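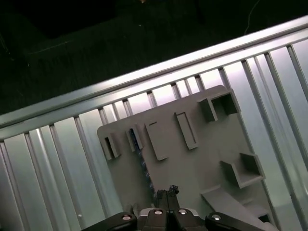
The Zurbridge Bridge Loan is a working capital loan for small companies that are still open, still have customers, and have run short of cash between one bill and the next. It's run by the Zurbridge Loan Fund with money from the city and from Previnus, our partner bank, and we are very happy to be opening it for another round! Borrowers so far include bakeries, a bus operator, two print shops and a good many workshops. Almost any everyday business cost counts, from payroll and rent down to the small stuff on a workbench, like a gray plate with narrow slots on its face and a thin blue cable running down from one of them. If you need it to keep trading, it's probably eligible. The questions we get most are answered on this page, and if yours is missing, write to us and we'll add it.

Who can apply?

Any business with its main address in Zurbridge or Moslow that has been trading for at least a full year. You can be a sole owner, a partnership, a corporation or a co-op. You need to have filed your last tax return, even if you owe money on it. Owing is fine as long as you're on a payment plan and keeping up with it.

We had 656 applications in the last round, and a surprising number came from people who had been told somewhere else that they were too small. Please don't rule yourself out on size. One-person businesses are welcome and always have been.

What is a bridge loan, in plain words?

A short loan that carries you from now to a point when money is expected. Maybe a big customer pays late, or your season starts in spring and your supplier wants to be paid in winter. The loan covers the gap. It's a poor fit for buying a building or starting a second company, and we'll point you to longer loans if that's what you need.

How much of my costs will it cover?

Up to 70 percent of the gap shown in your cash flow sheet. The rest has to come from you – savings, an owner's contribution, a family loan, or extra time agreed with a supplier. If a supplier gives you more time, get it in writing and send us the letter. An email is fine too.

Can I use it to pay off other debt?

Yes, and plenty of people do. Refinancing is allowed when the old loan costs you more than ours would and the change leaves you with a lower monthly payment. Send the latest statement for each debt you want to replace. We pay the old lender directly, so the money won't pass through your account.

Credit card balances count if they were run up for the business. Mixed personal and business cards are harder. Mark the business purchases on the statements with a highlighter or a comment and we'll go through them with you. It's slow work but it has saved some borrowers a lot of interest, and I love getting those emails afterward.

What does the city's guarantee do?

The city promises Previnus that it will cover part of any loss if a loan isn't repaid. That promise is why the bank can lend to firms it would normally turn down, and why the rate is lower than you'd see on an unsecured loan. The guarantee protects the bank, though. You still owe the full amount, and a default will still show up on your business credit record.

Do I have to put up my house?

No. We don't take homes as collateral. For larger loans we may ask for a claim on equipment or unpaid invoices, and you'll see exactly which items are listed before you sign anything.

What papers do I need?

Your last tax return, bank statements for the past 3 months, a list of what you owe and who you owe it to, and the cash flow sheet. You can use our sheet or your own. If yours comes out of Tomić or some other bookkeeping program, export it as a spreadsheet. Pictures of a screen are very hard to work from.

I've never made a cash flow sheet. Is that a problem?

Not at all! Come to the Saturday drop-in at the Moslow branch library. Tsz-kin Huang runs it and will sit down with you and build one from your bank statements. It usually takes an hour or so. Bring a laptop if you have one, or use one of the library's. You don't have to book, and you don't have to be applying for a loan either. People come just to get their numbers straight, and that's a great reason to come.

How long does a decision take?

We read complete applications in the order they arrive. In the last round some 94 percent of complete files had an answer before the round closed. The ones that dragged on were nearly all missing a debt statement, so check that one twice.

When do I start paying it back?

You pay only interest at first, and the full payments start later, on the date printed in your agreement. Seasonal businesses can ask for a schedule that follows their year, with smaller payments in the quiet months. Ask for it when you apply, as it's much harder to change afterward.

What if I can't make a payment?

Call before the due date. Really, do call. Ekene Sani looks after all current borrowers and can move a payment or stretch the schedule without sending it back to the bank, so long as the payment isn't already late. Once it's late, Previnus has to be involved and there's a fee.

Can I pay it off early?

Yes, whenever you like, with no penalty. Ask for a payoff figure first, because interest is added daily and the balance on your last statement will be a little behind.

I was turned down before. Can I try again?

Please do. Your letter says which part of the application fell short, and if you've fixed that part you can reapply in the next round. You won't need to send the same tax return twice – we keep it on file. If the letter doesn't make sense to you, phone and ask for it to be explained. Some of them are written in a stiff way that the bank requires.

Is my information shared?

With Previnus and with the city office that handles the guarantee. The city publishes the total amount lent and the number of loans, with no company names.

When is the next round?

Applications open in July. The form goes up on the website in the morning on opening day, and you can save a half-finished one and come back to it.

Contact the loan desk | Zurbridge Loan Fund | © All rights reserved | Back to top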